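What the Ground Remembers

7 min read

The first thing Viktória Dobos did when the paintings arrived at Sirnlow was turn them around. The backs of the Fekete panels had been photographed once before, badly, and she wanted to see the battens. There are two to each panel, set across the grain and fixed with screws on one side only, so that the wood can move. Whoever made them knew that a panel held rigid on both edges will split along the middle within a few winters.

The exhibition that opened on 1 December 2019 takes its title, "Ground," from the layer of material that lies between a support and its paint. It is a narrow subject for a show of 19 works. Dobos, who selected them, has kept to it strictly. Every piece was chosen for what its maker did before the first color went on, and the labels give that information ahead of the title and date. Visitors who want to know what a painting depicts have to read to the third line.

A ground has two jobs. It isolates the support from the oil, which would otherwise rot canvas fibers over time, and it sets how much the surface will absorb. Traditional gesso, made from chalk and animal glue, drinks in the medium and leaves the paint matte. An oil ground does the reverse. The paint sits on top, stays workable for longer and dries with a sheen. Acrylic primers, which most students now buy in tubs under the name gesso, fall somewhere between and behave like neither. Much of the argument in the show concerns the difference.

The Fekete panels occupy the first room. They are true gesso, seven coats on each, and the artist sanded only the last. Under raking light the earlier brushwork comes through as a faint weave, first horizontal, then vertical. Dobos has lit them from the left at a low angle for this reason, and the effect is strong enough that a few people at the opening took the texture for linen. The paint is a thin egg tempera in gray and a dull red. It was laid on in strokes that never quite cover, so the white below does most of the work of lighting the picture.

Manaia Cosgrove comes next, with a group of large canvases on a ground of marble dust and acrylic binder. Cosgrove trained as a plasterer before going to art school and mixes the ground much as a plasterer would, by weight, with a kitchen scale and a logbook. The logbook is in a case nearby. Entries give the room temperature, the ratio of dust to binder and a one-word verdict. "Chalky" appears often. So does "again."

Marble dust gives a tooth that catches dry pigment, and Cosgrove uses it for drawing as much as for painting. In the largest canvas, 225 centimeters wide, graphite has been dragged across the surface with a block and then partly lifted with bread. The result is a gray field with pale interruptions, which read as weather from across the room and as plain abrasion from close up. There is no fixative. The registrar's report advises against any movement of air, and the vents on that wall have been closed.

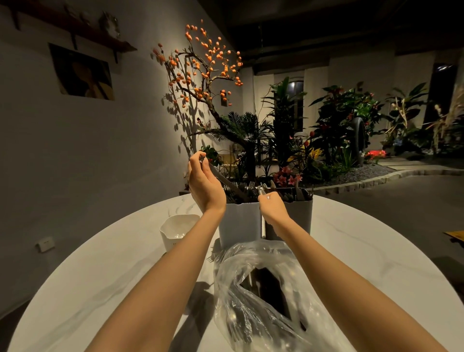

Storage was the harder problem. An unfixed surface cannot be wrapped, so each Cosgrove traveled in a frame set inside a second frame, with the face touching nothing. The crates were built by Driltitz, a small firm that mostly handles instruments, to a design borrowed from the transport of pastels. Dobos would like to have shown one of the crates. There was no floor space left for it.

The middle of the exhibition is its weakest part. Béla Pap is represented by four works on unprimed jute, included as a kind of control, to show what happens when there is no ground at all. The point is clear after the first one. Oil has spread out from each stroke in a brown halo, and the fibers at the edges have begun to go brittle. Pap has said in interviews that the decay is intended and that the owners have been told. That may be so, but the paintings themselves are slight, and a set of four asks for more patience than they repay. A single example, hung beside something properly sized, would have made the same case.

Abrehet Gidey's contribution is better and much stranger. Gidey makes grounds and then leaves them. Each of her panels has been built up over months in casein, a milk protein that dries very hard and very slightly yellow, and then polished with an agate until it takes a reflection. There is no paint on them. It would be easy to file the work with the long history of the blank canvas, and the wall text does so, a little too quickly. Gidey's surfaces are not blank in any practical sense. They carry the pressure of the stone in overlapping arcs, and each panel has a different pitch of shine depending on how far the casein had cured before she began.

She has written a short account of the method for the catalog, and it is the best thing in the book. Casein must be made fresh, she notes, and it spoils within days. Too strong a mix will pull itself off the panel as it dries, taking the layer beneath with it. She lost most of a year's work this way in 2 panels that cracked from corner to corner, and both are in the exhibition. They hang by the door to the last room with the flakes left in place. Dobos wanted them behind glass. Gidey refused, and the compromise is a low rail.

The last room turns to supports that are not wood or cloth. Zsófia Kiss paints on aluminum sheet of the type used for road signs, and her grounds come from the industrial end of the trade: an etching primer, then a two-part epoxy, each sprayed. Neither is absorbent. Oil paint on this surface can be wiped back to bare primer hours after it was applied, and Kiss wipes back nearly all of it. What stays is a film in the scratches. Her subject, as far as there is one, is the junction outside her studio at Planeck, where she has worked since February of the year before last. Lanes, curbs and the shadow of a gantry can be made out, then lost again as one moves along the wall.

Metal should, in theory, outlast everything else on view. It does not swell with damp, it does not feed mold, and it can be made perfectly flat. The unknown is the bond. Epoxy on aluminum has a good record in other uses, but oil paint on epoxy has been studied for a much shorter time, and an oil film goes on hardening for decades. A small test strip has been hung beside the Kiss works, painted by the museum's own conservators and bent slightly to show where the paint lets go. It is a useful object and the only one in the building that visitors may touch.

The catalog is generous with this sort of detail, sometimes to a fault. Recipes are given in full, with suppliers. There is a table of drying times and a page on the grades of chalk. The essays are less even. Dobos's introduction is clear and short. The piece that follows, on the ground as metaphor, runs to many pages and could apply to any show of painting at all. It also repeats the old claim that gesso was abandoned once canvas became common, which the works upstairs in the permanent collection contradict. Several of those have a glue and chalk layer under the oil – thin, but there.

One more complaint concerns the lighting. The raking light that serves the Fekete panels so well has been used again for Gidey, where it flattens the polish into a single glare. Standing to the far right helps. From there the arcs separate and the yellow of the casein comes up, warmer at the lower edge, where the panel was held while she worked. The lamps are on a track and could be moved along it in a few minutes.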